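4.2 Drawer Task

The second task in the study concerned opening a drawer with a multi-fingered hand and placing small household goods inside. It was carried out in August by Kinga Jakab and Seo-ah Na under the supervision of Szabolcs Tóth. Operators demonstrated the task by teleoperation, and 200 demonstrations were retained for training after review.

Early trials showed that the fingers slipped from the small handle when the wrist approached at a steep angle. A strap loop was therefore attached to the handle, and all demonstrations used in this section were recorded with the strap in place. Results are not directly comparable with those in Section 4.1, where the bare handle was used.

Two policies were trained, one with the head camera only and one with head and wrist cameras. Both were trained for 500 epochs with identical settings.
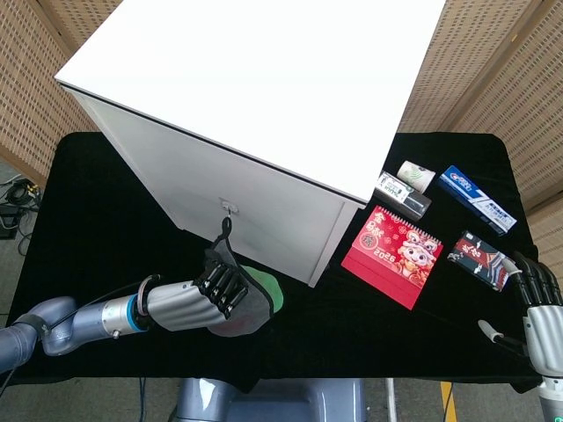
Figure 7. Head camera view during the drawer task, with the left hand at the strap and the goods on the table to the right of the cabinet.

The policy with wrist cameras grasped the strap more reliably. Most remaining failures occurred during placement, when the right hand released a box before it had cleared the drawer front.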